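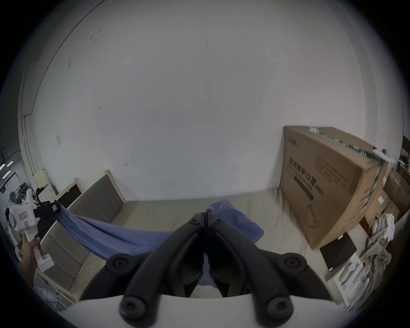
What does Retamal learn from?

Demonstrations recorded with hand-held grippers. A person holds one gripper in each hand and handles cloth with them, and the policy is trained on the wrist-camera video, the gripper openings and the recovered hand trajectories. No robot is present during recording.

How many demonstrations went into the released model?

The released model was trained on 900 two-handed episodes recorded in 21 rooms. Episodes in which either gripper lost tracking were removed before training and are not part of that count.

Why two grippers for one piece of cloth?

A single gripper can drag or drop cloth but has little control over its shape. With two, one hand holds a point fixed while the other pulls, and the band of fabric between them gives the policy a visible cue for tension. A blue cloth held between two sets of black fingers, with the slack part bunched over a sofa seat, is a typical mid-episode state.

Is tension measured directly?

No. There is no force sensor in the fingers. The policy infers tension from how the fabric looks and from the distance between the two grippers. This works for woven cloth. It works less well for stretch knits, where the same distance can mean very different loads.

Should I clear the room before recording?

No. Boxes, packaging and cushions can stay where they are, provided they do not block the hands. In the January ablation, policies trained only on cleared surfaces failed more often in furnished rooms - mostly by grasping at edges that did not belong to the cloth.

How are the two trajectories aligned?

Each gripper is localized on its own, then both are placed in a shared map built by Fevthorpe, our offline alignment tool. Plain white walls are the usual cause of failure. A wall with a few marks, a notice or a cable on it gives the tracker more to hold on to.

What does the policy output?

Relative poses for both grippers plus two opening widths, predicted 9 steps at a time. The first three steps are executed before the next prediction.

Can I use the data with other arms?

Yes, if the arm can carry the same fingers and camera mount. The Stellereck adapter files are in the hardware folder. Other fingers will run, but grasp success on folded edges drops and we do not support them.

What changed in the last revision?

On Jul 1, 2023 the Grumalgate subset was re-exported to fix a sign error in the left gripper width. Models trained on the older export should be retrained.

Who maintains this page?

Efren Quiambao. Please include the episode ID when reporting a data problem.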